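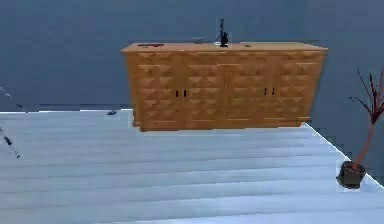 4.2 Task rehearsal in simulation and its effect on shift work

Figure 3. Simulated sideboard used in task rehearsal. The front has four doors, with black handles in two pairs.

The Coramix workshop fits and inspects storage furniture before dispatch. Until the trial, each piece was checked by hand: an inspector opened and closed every door, noted play in the hinges, and cleared or flagged the piece. The trial moved the opening and closing to a mobile arm and left the judgment to the inspector. All motions were rehearsed in simulation before they were released to the floor. Figure 3 shows one of the rehearsal models.

The model was chosen for its handles. They are small and close together within each pair, and a gripper that approaches one handle must stay clear of its neighbor. The raised relief on the doors adds a second difficulty, as a fingertip that misses the handle meets a faceted surface instead of a flat one. Small objects were left on the top in this model, so that a planned path over the tabletop would have to take them into account. The floor directly in front of the doors was kept bare to give the base room to turn.

Each door motion was rehearsed 700 times with small changes in the starting position of the base. A motion was released when an inspector had reviewed the failed runs and signed the release sheet. This last step was not in the original plan. It was added in July at the request of Azucena Espinoza, the shift lead, who objected that the inspectors were answerable for damaged doors but had no say in when a motion was ready.

The review step changed the working day more than the arm did. Before the trial, an inspector spent nearly the whole shift standing at the line. During the trial, the first hour was spent at a desk with the rehearsal log, and the remainder was divided between the line and a station from which 8 pieces could be queued. Inspectors reported less strain in the wrist and shoulder. They also reported that the desk hour was tiring in a different way, and two asked to return to full manual work. One of these requests was granted.

Skill was a further concern. Valeriano Toledo, the longest-serving inspector in the group, stated in interview that he judged a hinge by the pull on his hand and could not do so from a force curve. We compared his verdicts with and without the arm on 28 pieces. He disagreed with himself on 5 of them, and in each case the manual check had found play that he did not read from the curve. The workshop then introduced a rule that any piece with an unclear curve is opened by hand. The rule lowers throughput and has been kept.

Newer staff adapted to the log more quickly but had fewer chances to learn the manual check. Rosalía Carrasco, who was hired during the trial, had opened few doors by hand when the first interviews were held. A rotation was set up in which every inspector works one manual shift out of eight. Whether this is enough to maintain the skill cannot be settled with the present data.

Two limits apply to the rehearsal results. The simulated handles do not flex, and the hinges in the model have no wear. Runs that succeed in rehearsal therefore say little about older pieces returned for repair, which were excluded from the trial and are still handled entirely by the inspectors. Section 4.3 reports the interview findings by job role.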